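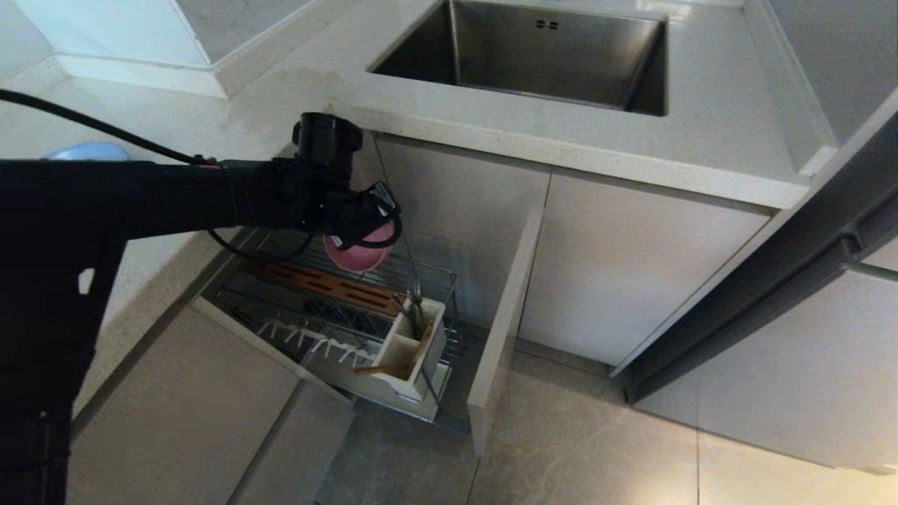
A robot arm holds a pink bowl over a pull-out dish rack in a corner kitchen cabinet.

Ternholm releases teaching kit that lets people show a robot arm household tasks by hand or by remote control

CLELLWOOD, 2025-02-16 – Ternholm today released Prarnis, a teaching kit for robot arms used in home kitchens and other small workspaces. The kit lets a person show an arm how to do a task by moving it by hand or by steering it with a remote control. No programming is needed to record a task.

Prarnis is made up of a handheld controller, a wrist grip that fastens to the arm, and software that stores each demonstration and uses the set to train the arm. It works with the Treloar arm, which Ternholm has sold to research labs and test kitchens since last November.

Putting dishes away was the first job the company set out to support. Kitchen storage is often low, deep and close to cabinet doors, and a bowl has to be turned and lowered at an angle that depends on where the rack stands. Writing those motions out as fixed positions takes a long time, and the positions stop being useful when the rack is pulled out a little less than before.

"A person can put a bowl in a rack without thinking about it, but asking that same person to describe the path in numbers gets you nowhere," said Gopinath Panicker, head of robot teaching at Ternholm. "So we ask them to do the job with the arm and we record that."

Two ways to teach

In hand teaching, the operator stands next to the arm and holds the wrist grip. The motors go slack enough for the arm to be led through the motion, and a thumb switch opens and closes the gripper. This mode suits short, slow movements such as setting a bowl on a tray or lifting a cup from a shelf.

In remote teaching, the operator stands back and uses the handheld controller. The arm follows the operator's hand, and the scale can be changed so that a large hand movement produces a small movement at the gripper. Ternholm recommends remote teaching for low cabinets and corners, where a person leaning in would block the arm or its camera.

Both modes record the same information: the position of each joint, the opening of the gripper, and the camera view. Demonstrations made in the two modes can be mixed in a single task.

A task can be tried out after 99 demonstrations. The operator then watches the arm work and can take over at any point with the controller. Each takeover is saved as a correction and added to the next round of training.

"The corrections matter a great deal," Panicker said. "People tend to demonstrate the job when it is going well. The arm also needs to see what to do when the bowl has slipped in the fingers or the approach is too high."

What was learned in testing

Ternholm tested Prarnis in three kitchens in Clellwood before release. Operators taught the arm to place bowls, plates and cups in racks and to return serving tools to a holder. The people who took part included cooks and office staff, and most had not worked with a robot arm before.

Several changes came out of the tests. The thumb switch on the wrist grip was moved to the side after operators complained of sore hands. The controller now vibrates when the arm is near the end of its reach. A pause button was added so that an operator can stop, shift their footing and carry on within the same recording. Recordings that contain a long pause are trimmed by the software.

The tests also showed limits. Wet, glossy dishes are harder to grip than dry ones, and operators are advised to demonstrate with both. The arm does not open or close cabinet doors in this release, and racks must be pulled out by a person before work starts. Stacks of nested bowls are not supported. A person must be present whenever the arm is running a learned task.

Availability

Prarnis is available now to owners of the Treloar arm in two versions. The standard version includes the controller and the wrist grip. The lab version adds a second controller, so that a trainer and a new operator can share a session, and allows recordings to be exported for use in other software.

Orders are taken through the Ternholm sales office. Setup on site takes one working day and includes a training session for operators. Existing customers who joined the test program will receive the finished software as a free update and may keep their test controllers.

About Ternholm

Ternholm develops robot arms and teaching tools for kitchens, labs and small workshops. The company is based in Clellwood, where it designs and assembles the Treloar arm.

Press contact

Ternholm Press Office, Clellwood
Interviews with Gopinath Panicker and demonstrations of Prarnis can be arranged on request.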